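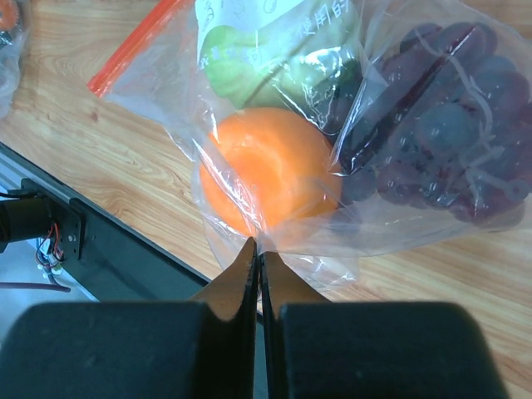 Sigita Kalniņš writes in to ask why, if the robot is so clever, a person has to sit there steering it all afternoon. Fair point, Sigita. The robot isn't clever yet — that's the job. In August 2024 the Gultberg bench moved from blocks to bagged fruit, and a bag, unlike a block, has opinions. It folds, it shines, and it offers a gripper very little to hold on to except a pinch of crinkled plastic.

Itsuki Ikeda has the remote controls this month and has recorded 49 runs, of which 23 were fit to keep. The rest are filed under "learning," mostly Itsuki's. His advice to new operators is to go slowly and stop talking, which two of us have taken personally.

Wafula Temba would still prefer to guide the arm by hand, as we did in February, and will tell you so at lunch whether or not you raised it. Operator slots are open for six more people. Bring patience. Please leave the grapes alone.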